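Tabletop Manipulation Cells: Periodic Inspection Checklist with Comments
Nerix internal practice, Rollusley site
Inspection date: 27th October
Cells covered: all tabletop cells handling household ware
Result codes: P = pass, A = action needed, N = does not apply

Use one copy of this checklist per cell. Items marked A must carry a comment. A cell with an open A in Section 1 stays out of service until the item is closed and signed.

Section 1. Stop functions and power

1.1 Emergency stop within reach of the operator position. P
Comment: Reach measured from the seated position and from the standing position. Both acceptable.

1.2 Emergency stop removes drive power to every arm in the cell. P
Comment: Tested once per arm and once with both arms in motion at low speed. Arms held position with no visible sag.

1.3 Restart requires a separate deliberate action after reset. P

1.4 Arm speed limit set for attended work. A
Comment: Limit was correct on the left controller. The right controller had been returned to default after the September software update. Corrected and retested. Add the speed limit to the post-update routine so that it is checked before first motion.

1.5 Power leads rated for the load and free of damage. P

Section 2. Grippers and wrists

2.1 Gripper fingers seated and fasteners tight. P
Comment: Use the torque card supplied with the Bergeron finger set. Do not tighten by feel.

2.2 Contact surfaces free of loose thread, tape ends and peeling cover material. A
Comment: Loose material can catch on thin handles and gives a false grip reading. Trim or replace the cover before the next run. Do not pull threads by hand with the arm powered.

2.3 Grip force limit suited to the most fragile object in the set. P
Comment: Glass and ceramic objects govern. If either is on the table, the lower limit applies to the whole session, including moves that involve only metal or plastic.

2.4 Wrist cables have slack through the full range of wrist rotation. P
Comment: Rotate each wrist to both end stops with power off. Look for rubbing at the housing.

Section 3. Work surface and objects

3.1 Table stable under a side load at the front edge. P

3.2 Surface cover flat and fixed, with no torn edge where a finger could lift it. A
Comment: Torn covers are to be replaced, not taped over. A lifted edge changes the contact height and can drag nearby objects.

3.3 Glass containers closed and placed to the rear of the work area. P
Comment: Lids are checked by hand before the session. Contents must be dry and non-hazardous.

3.4 Flatware placed inside a dish or bowl, or flat on the surface. Handles must not project over the table edge. P

3.5 Objects recorded at setup. P
Comment: Views kept with this record: mug and orange dish; fork and spoon in the orange bowl; both arms at the table.
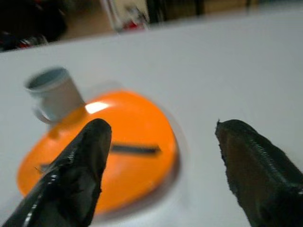
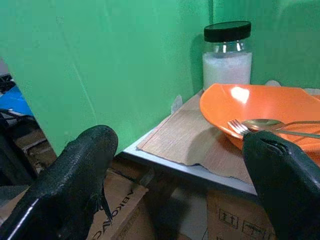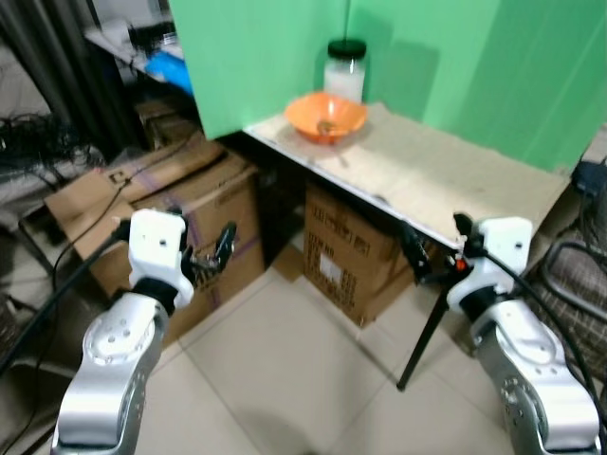
Section 4. Floor and surroundings

4.1 Cardboard and packing material removed from under the table. A
Comment: Boxes below the tabletop restrict the operator's feet and hide dropped items. Move them to the packing store. Flattened sheets count as packing material.

4.2 Cables routed off the walking path and tied at regular spacing. A
Comment: Coiled surplus on an adjacent surface is accepted for a temporary cell only. Use the Jesum tray for anything in place longer than 15 days.

4.3 Clearance behind each arm at full retraction. P
Comment: The site rule is 330 mm to any fixed object. Measure from the elbow housing, not from the base plate.

4.4 Backdrop panels secured against tipping. P
Comment: Push test at the top edge. Panels that move must be clamped to the table or weighted at the foot.

4.5 Seating kept outside the marked reach zone during automatic motion. P

Section 5. Operating practice

5.1 Operator has completed the cell induction. P

5.2 Hands stay out of the reach zone while drives are enabled. Objects are reset only with motion paused. P
Comment: Pausing the program is acceptable for placing objects. Work on the gripper itself requires drive power off.

5.3 Dropped objects recovered with drive power off. P

5.4 Session log filled in, including aborted attempts. A
Comment: 13 entries reviewed. Six had no reason given for the stop. Write the reason at the time, even if it is only "object slipped" or "operator stop."

Closing actions

Items 2.2, 3.2, 4.1 and 4.2 to be corrected before the next automatic run. Item 5.4 to be raised at shift handover. Item 1.4 closed during inspection, with the change to the post-update routine still open.

Keep the signed copy in the cell folder with the previous record.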